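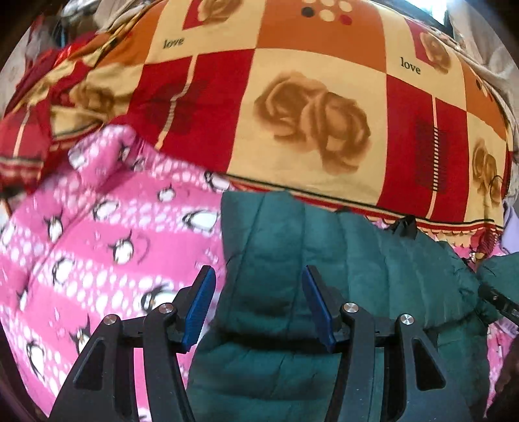
The winter bedding and coat swap in Broston is back, and this December it has its biggest room yet! The swap has moved out of the back of the Rind Street library and into the old Dimarlow shoe store, which means there is finally space to spread things out and have a proper look at them. And what things they are. A pink blanket covered in penguins and white dots, a dark teal-green quilted jacket, a bedspread in red, orange and cream squares with big roses on it and the word "love" in dark script (twice!) – it's the kind of mix you only get when a whole town empties its closets at once.

Last winter 226 households took part, and 100 of them were coming for the first time. Blankets went fastest, followed by children's coats and anything with a hood. Full-size bedspreads were harder to find, so if you have one folded away on a top shelf, please think about bringing it along. Bright patterns are very welcome. Somebody out there has been hoping for roses.

The rules haven't changed much. Everything should be washed and dried before it comes in, zippers should run, and pockets should be empty (one very nice parka came in last year with a full set of house keys, happily returned). Each household may bring as many items as it likes and take home the same number. Families with nothing to trade can pick up to 3 pieces anyway, no forms and no questions. Pillows and electric blankets can't be accepted.

New this year is a mending table run by the Gresudeck sewing circle, who will replace buttons and close up split seams while you wait. They have also promised to show anyone interested how to patch a quilted coat so the filling stays put, and they're bringing plenty of spare thread in all sorts of colors.

Doors open at 10 in the morning and close at 4 in the afternoon. Parking is free behind the store, and the side entrance has a ramp.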